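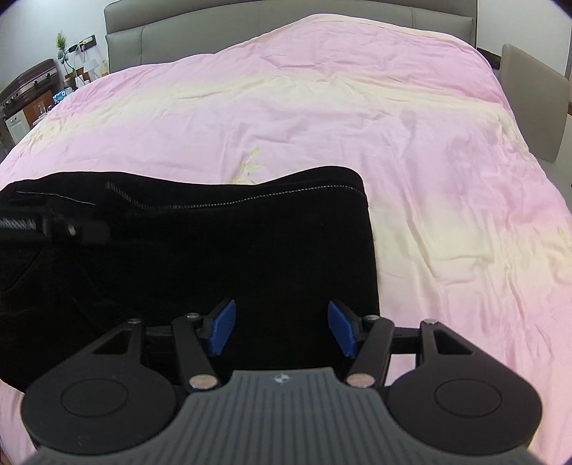 Weighted blanket

A weighted blanket is a bed cover filled with glass beads, plastic pellets or another dense material, sold on the claim that steady pressure helps people fall asleep. It differs from an ordinary blanket or comforter mainly in mass. Sellers often advise a blanket of one tenth of the sleeper's weight, a rule repeated widely and seldom traced to any test.

Origins

Heavy covers are much older than the product. Wool quilts and layered bedding were common in unheated houses, where weight came along with warmth and was not always welcome. The modern filled blanket grew out of occupational therapy, and only later moved into general home goods.

Claims and evidence

Makers have linked the blankets to deeper sleep, lower stress and less restlessness. Support for these claims is uneven. Many trials are small, and blinding is a basic problem – a person can tell whether a blanket is heavy. Results often rest on sleep diaries, which tend to look better than movement records.

An often-shared survey by the bedding firm Fulex drew on 153 buyers, all of whom had kept the blanket past the return period. Celina Kaczorowski, writing in the Virndale household review, called this "a poll of the satisfied" and noted that those who sent theirs back were never asked.

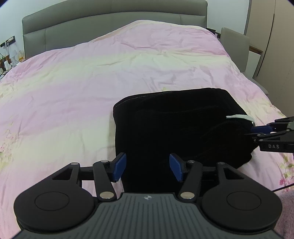
She also questioned the survey's length, which was 20 nights, too short to tell a lasting effect from the appeal of new bedding. Fulex later dropped the figures from its packaging but kept the word "proven."

Cost and care

Prices run as high as $400, with little sign that costly models work better. Washing is a common complaint. A wet blanket can be too heavy for a home machine, and beads may shift or leak once a seam gives way. Removable covers help, though they are often sold separately.

Safety

Weighted blankets are not suitable for infants or for anyone who cannot lift the blanket off without help. People with breathing problems are usually told to ask a doctor first.

See also

Comforter
Quilt
Sleep hygiene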